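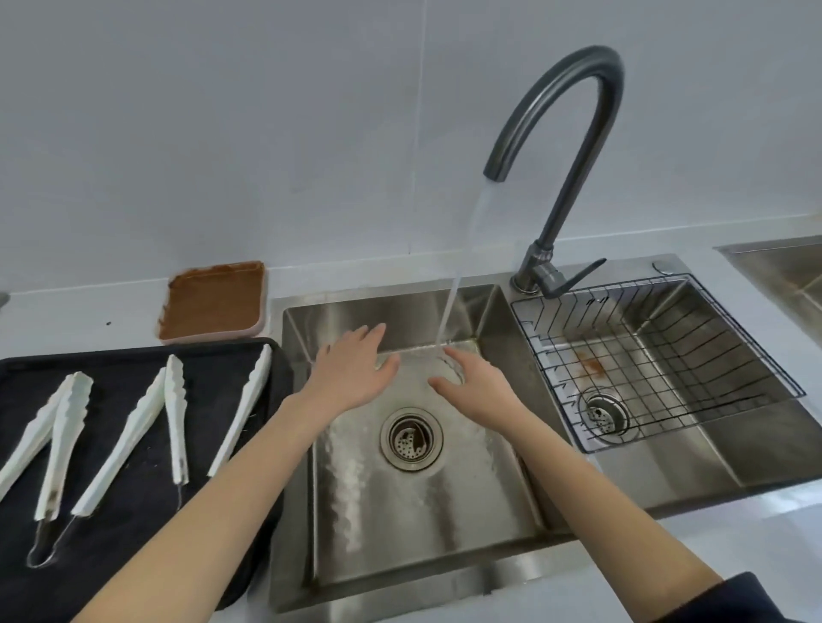

小企业主为什么会动用养老金为自己的公司融资？

主要是银行授信额度不足，而个人养老金账户中又有可以合规出借或投资的余额。

3.2 样本与变量

本节使用的数据来自Conneely小企业融资调查的第2轮。问卷于2月发放，共发出1000份，回收有效问卷686份。受访企业集中在餐饮、食品加工和零售三个行业，雇员人数均不超过100人。样本剔除了成立不满一年的企业，以及控股股东不参与日常经营的企业。

被解释变量为企业是否采用养老金支持型融资，采用者取1，否则取0。这类融资有两种常见形式：一种是养老金计划向企业发放有担保的贷款，另一种是养老金计划购入企业的资产后再回租。Barrera与Madigan（Marisol Barrera、Niamh Madigan）在早期工作论文中将两者合并处理，本文沿用这一做法，分开估计的结果列于附录B。

解释变量包括企业主年龄、养老金账户余额（取对数）、过去三年内是否被银行拒贷，以及企业是否持有可评估的无形资产，如商标和配方。

图3 厨房水槽与水龙头
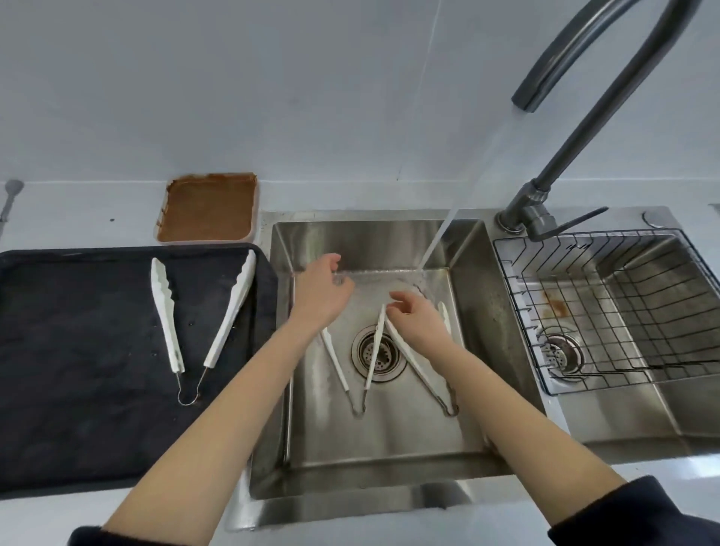
3.3 估计结果

基准模型采用Logit回归，标准误在地区层面聚类。被银行拒贷的经历与采用养老金支持型融资显著正相关，加入行业固定效应后系数略有下降，符号不变。账户余额的影响同样为正，但在余额较低的一组中不显著。我们认为这与固定费用有关：估值、法律文件和受托人审查的支出不随融资规模同比变化，小额账户难以承担。

企业主年龄的系数为负。临近退休的企业主更倾向于保留养老金的流动性，这一点在访谈中也有反映。Dultetti是一家家族经营的糕点企业，其负责人表示，若早十年遇到同样的资金缺口会选择回租，现在则宁可推迟设备更新。Pristorstead的情况相反，该企业以商标作为担保取得贷款，用于租下第二处生产场地，还款期五年。

无形资产变量的结果需要谨慎解读。持有商标的企业往往成立时间更长，财务记录也更完整，这些特征本身就会提高融资获批的可能。我们用企业年龄作为控制变量重新估计，系数减小，显著性水平由1%降至10%。由于问卷没有询问商标的评估价值，无法进一步区分担保能力与经营年限两种解释。

稳健性检验中，我们将养老金余额替换为受访者自报的区间值，并剔除了通过Ondix平台填写的问卷，主要结论没有变化。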